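3.2 The sorting bin and the block task

When we first planned the course project at Cernbridge, we had hoped to give every student team its own task, and we spent a good part of August talking ourselves out of it. One shared task turned out to be kinder to everyone, teaching assistants included. All 17 teams therefore worked on the same problem, which we came to call the Wilo task: pick rectangular blocks of 2 colors out of a shallow bin, one at a time, without help from a person once the run has started. Each team was given 300 attempts on the shared arm, to be used however they liked over the term, and most of them learned quickly to save a few for the end.

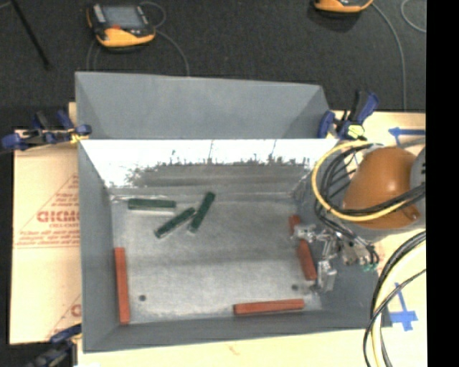 Figure 2. The Wilo task at the Cernbridge bench, with green and reddish-orange blocks in the clamped bin and the gripper reaching in from the right.

The sloped walls of the bin gave the students more to think about than we had expected. A block lying out on the open floor can be approached from nearly any side, but one that rests close to a wall, or close to a neighbor as with the two diagonal green blocks in Figure 2, leaves the fingers much less room. Several teams wrote a rule that saved such blocks for last, and we were pleased to see them arrive at it on their own. The starter code, Vever, leaves the order of picks entirely open for this purpose, and teams were welcome to replace its simple grasp planner whenever they felt ready.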